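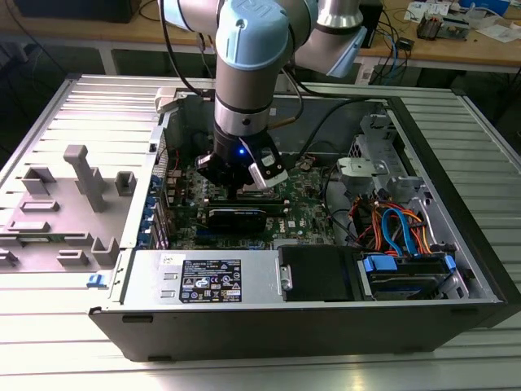 Open tower on the slatted bench, arm over the motherboard.

January, 4:40 pm

Finished Plokidano over lunch and have to write this down while it's fresh. All 26 episodes! Lucyna Wieczorek has been after me to watch it for months and she was right, it's wonderful. Meston is a mapmaker's apprentice who gets thrown off a river barge in the first five minutes, and from there the show hardly stops to breathe. Then episode 9 comes along and it's just him and Abera stuck in a lighthouse, talking – and that's the best one of the lot.

Notes for the anime shelf page:
- Lucyna's subtitle file has 2919 lines. I've checked the first 1000, fixed mostly timing.
- Line 231: "Flultton" is the city, not the ship. Same slip again near line 300.
- Abera's songs still untranslated. Ask L. if she wants them in italics.

The music is great too (that accordion theme!!) and the backgrounds look like somebody's travel sketches. Weak spot is the villain, who mostly stands on balconies. The last two episodes rush him off and I didn't mind much.

Want to rewatch 9 with the sound up before doing the rest of the lines. Lucyna has the second disc, get it back from her.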